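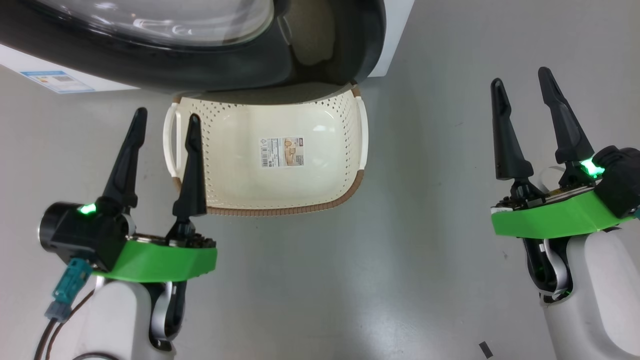

Search this site Enter keywords Go

Does a Better Basket Make Laundry Day Shorter?
Project report, Household Studies elective
Declan Cropper

Why I doubted it

Our course reader repeats a claim from the Fultach home guide that setting a basket on the floor right under the washer door "cuts unloading time in half." The guide gives no source. It doesn't say what kind of basket, what kind of washer, or half of what. I wanted to see if the claim survived 8 loads of ordinary clothes.

What I used

One front-loading washer with a round door, and a plastic basket with small holes in the sides and a brown rim. The floor in front of the washer is smooth and gray. I ran the loads in November and timed each one with my phone, from opening the door to the last sock out. Half the loads went into the basket on the floor. For the other half I held the basket on my hip, the way my family has always done it.

The door matters more than the guide admits. Swung open, it hangs over the basket and covers part of the rim, so clothes have to be steered around it. On two loads I knocked the door with my elbow and lost time. Push the basket far enough out to clear the door and you are back to carrying things across a gap, and small items drop on the floor.
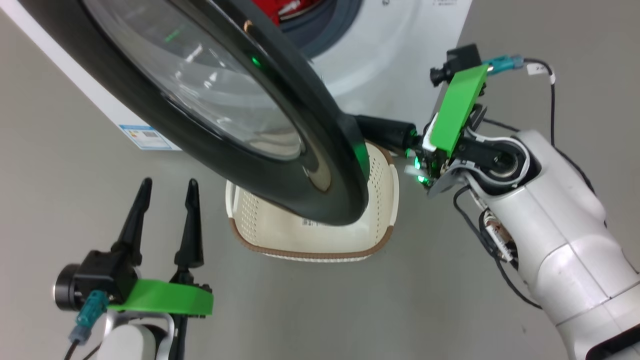
Results

All the floor loads together took 249 seconds. The hip loads took longer, but nowhere near double, and one of them was faster than my slowest floor load. I also got quicker as the month went on no matter where the basket was, so some of the difference is probably just practice. I should have mixed up the order and didn't.

The Entwistle handout says holes in a basket "let clothes breathe." I have no idea how I would test that in the few minutes clothes spend in there, and I left it out.

What I would say to the class

Putting the basket on the floor is easier on the arms. I believe that part. The "half" I don't believe, at least for this washer. Four loads each way is a small test and only one person did the unloading. A repeat should use a second person and a basket low enough to slide fully under the door.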